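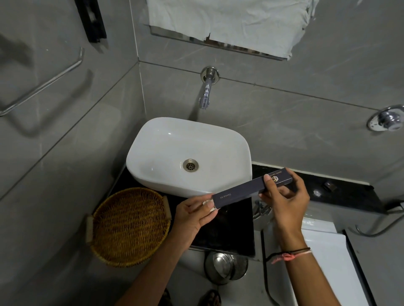 White basin, wall spout, mirror covered.

2018-07-26
Bus lane camera, Wornon Road, reader check

Went through the Wornon reads again with Nermina. Still not happy with the Gisler summary. It says the reader "performed in line with expectations" and doesn't say whose expectations or what they were. I've asked for the raw log twice now and got a spreadsheet both times, with the confidence column taken out.

What we have: 226 clips pulled by us from the roadside recorder, every vehicle that crossed the line in the two test windows. Their report uses a set of 300. I can't make our windows add up to 300 whichever way I cut them, so either they ran longer than they told us or there are clips from another site in there. Nermina thinks Mullis Lane, as that unit was switched on the same week. Possible. Would explain the odd shadow on a few of their stills too – there's no railing at Wornon.

Method this morning: both of us read the plates by eye, separately, no looking at the machine's answer first. Compared notes, then compared with the reader. Where we disagreed we marked it unreadable and left it out, even where I was fairly sure. Slow work. My eyes are no good for this after an hour and I'd want a third person on the next batch.

The daylight half (113 clips) is fine. I tried to find fault with it and mostly couldn't. One 8 read as a B, which the format check ought to have thrown out and didn't. Ask why.

The evening half is where I stop believing the report. The misses bunch up when a bus is stopped with its brake lights on and a car pulls out round it. The reader picks up the plate well enough, but the time stamp belongs to the bus, so the car's position at that moment is a guess. On two clips the plate is right and the lane is wrong. That would be a penalty notice to someone who was never in the bus lane. Gisler counts both as correct reads, because the plate matched.

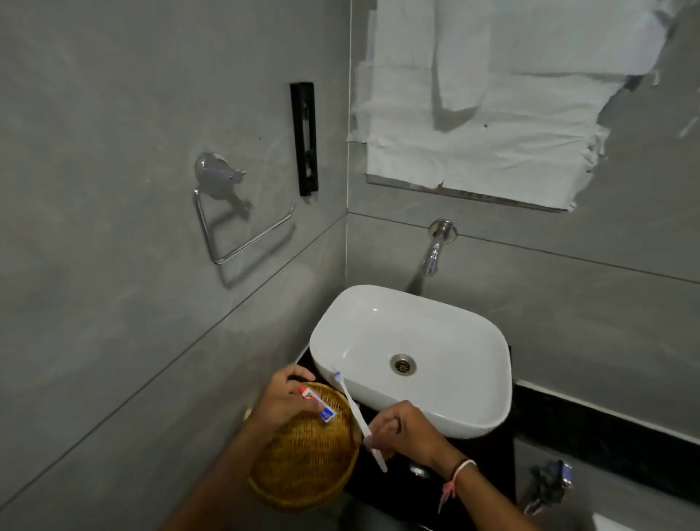
Toothbrush and toothpaste over the basin.

Hertta rang at lunch. She reckons the fault is in Curnent and the camera is all right: the software holds the last lane value until it gets a new one, and a standing bus means it never gets one. Sounds likely, but it's the third likely cause I've heard this month and the other two were each going to be fixed by an update. She is sending the settings file. I want to see it happen on the bench before anyone writes it up as the answer.

Also checked the clock on unit 2 against ours. It drifts. Small, up to a second over the test window, but a second is a long way at that junction and the report says "synchronised" with nothing behind it. Nermina has the readings in her book.

Bench plan: feed the evening clips back in with the bus plates blanked, same settings, see if the lane errors go. Then again with the hold time cut down. If the errors are still there Hertta is wrong and we are back to the mounting angle, which I measured in early July and would rather not do again.

Told the parking office not to switch over to live notices yet. They weren't pleased. They asked for a pass rate to put in their paper and I said I haven't got one I'd sign. They may just quote the Gisler figure.

To do:
Raw log, with confidence column, from Gisler (third request)
List of sites for their 300
Settings file from Hertta
Label the clip drive, it's still marked Mullis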